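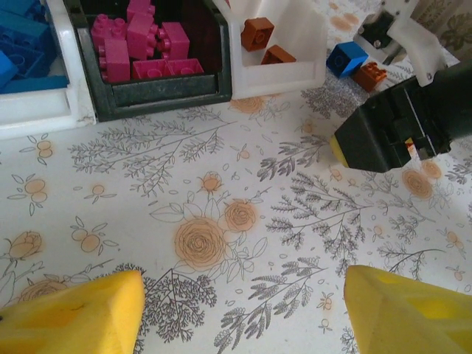

About Us
Home | About Us | Programs | Fees | Contact

Trokier Learning Center is a small private preschool and after-school program in Parkberg. We enroll children from age 2 through the end of fifth grade. The center is open all year except for public holidays and one week in February, when the staff has its training days.

Our history

Trokier began as a morning playgroup in a rented room on Moges Street. The group outgrew the room, and the program moved to its present building, a former dental office next to the Etgate branch library. The inside walls were taken down to make three classrooms, a lunch room and a quiet room for naps. The front desk is still where the dental office had it, and parents still sign in there.

The after-school program was added later, at the request of families whose older children had left for elementary school. It has its own entrance on the parking lot side.

Who we serve

We have 69 places in total. Of these, 49 are in the preschool and 20 are in the after-school program. Most of our families live in Parkberg. Others drive in from Etgate and drop off on the way to work. Brothers and sisters of enrolled children go to the top of the waiting list.

How the day works

Preschool runs from early morning until mid-afternoon. Children have free play first, then a group meeting, outdoor time, lunch and rest. In the afternoon they choose an activity and stay with it as long as they like. Teachers read aloud twice a day. We do not use worksheets with children under five.

After-school children have a snack, go outside if the weather allows, and then do homework or a project. Staff will help with homework but will not correct it – teachers at the elementary school have asked us to leave mistakes in so they can see them.

Meals

Lunch and snacks are made in our own kitchen. The menu changes every week and is posted at the front desk. Please tell us in writing about any food allergy before the first day. Families may send lunch from home, but we cannot heat it.

Staff

Every classroom has a lead teacher and an assistant. All staff are trained in first aid and pass a background check before they start. Substitutes come from our own list, and we try to send the same person to the same room.

Fees and visits

Fees are billed monthly. The current fee schedule took effect on Jan 3, 2022, and can be picked up at the front desk or found on the Fees page. A deposit holds a place for two weeks.

Visits are by appointment, in the morning – the afternoon rest period is not a good time to see the rooms. Plan on 56 minutes of parking, the limit on the street meters, or use the library lot. To set up a visit, use the form on the Contact page.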